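Finding out why a two-arm cell keeps dropping small items

This page covers the fault we log as "grip lost, object not recovered" on the Montoya cell. It happened often enough in August that Tsion Tufa and I wrote down the steps we use to trace it. You need access to the run logs, the wrist camera streams and the fixed camera. Set aside an hour.

Before you start, press the stop on the pendant and wait for both arms to hold position. Do not reach between them while either one is enabled.

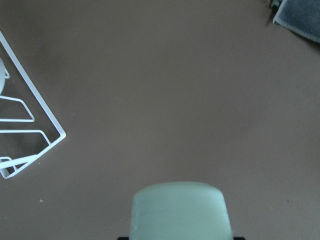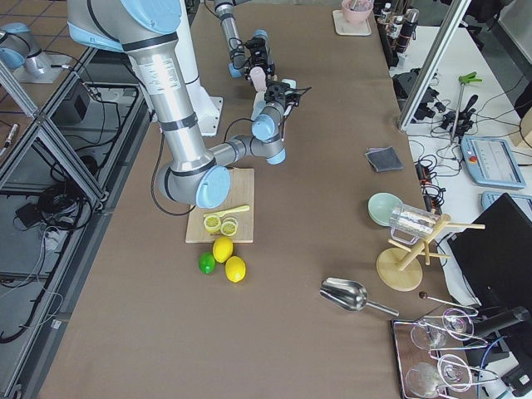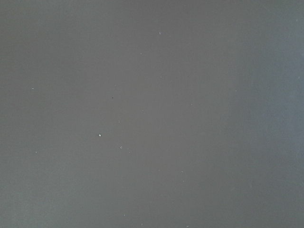 Why does the arm report a good grip when it has dropped the object?

The controller compares finger position against a stored width and never checks again after the lift. If the fingers stall at close to that width for some other reason, such as grit in the slide or a pad that has crept out of its seat, the result is logged as a grip.

Step 1. Pull the log

Open the run in Clirance and filter on code 287. Each entry has a start time, the arm, and the finger width at close. Copy the entries to a sheet and sort by arm. If nearly all of them are on one arm, go to step 2. If they are split evenly, skip to step 4.

Step 2. Check the finger pads

Disable the arm and lock out the air. Pull each pad straight off by hand. A pad in good shape takes a firm tug — if it slides off, replace it. Look at the seat for old adhesive and scrape it clean with a plastic blade. Metal will score the seat and the next pad won't hold either.

Robel Abdella found a split along the back of one pad that could only be seen when it was bent. Bend them.

Step 3. Re-zero the fingers

Enable the arm in manual mode at low speed. Close the fingers on nothing and read the width. It should be 0. On the bad arm ours read 2 mm, enough for a thin handle to pass as gripped while it was slipping. Run the zero routine, then close and open five times and read it again. If the number drifts, the slide needs cleaning and you should stop here and book the gripper out.

Step 4. Check the handover timing

Items passed from one arm to the other can fall when the giving arm opens early. In the Ernine settings page, find the release delay. Ours had been changed from 400 ms to a much shorter value during a speed test and never put back. Set it back, save, and restart the program. The change does not take effect until the restart, and we lost a morning to that.

Step 5. Test with soft items first

Run the handover with a foam block before going back to glass or anything with a blade. Keep the speed at the manual setting. Watch from outside the marked line with a hand on the stop. After a clean set of passes, go to normal speed and repeat.

Step 6. Add the second check

Bezawit Alemayehu wrote a short script that reads finger width again after the lift and pauses both arms if it has changed. It is in the Canum folder under ticket 1678. Turn it on for every run. It slows the cycle a little.

If the fault comes back after all this, save the log before you clear the alarm. Clearing it wipes the width values.

Last edited 29/03/2020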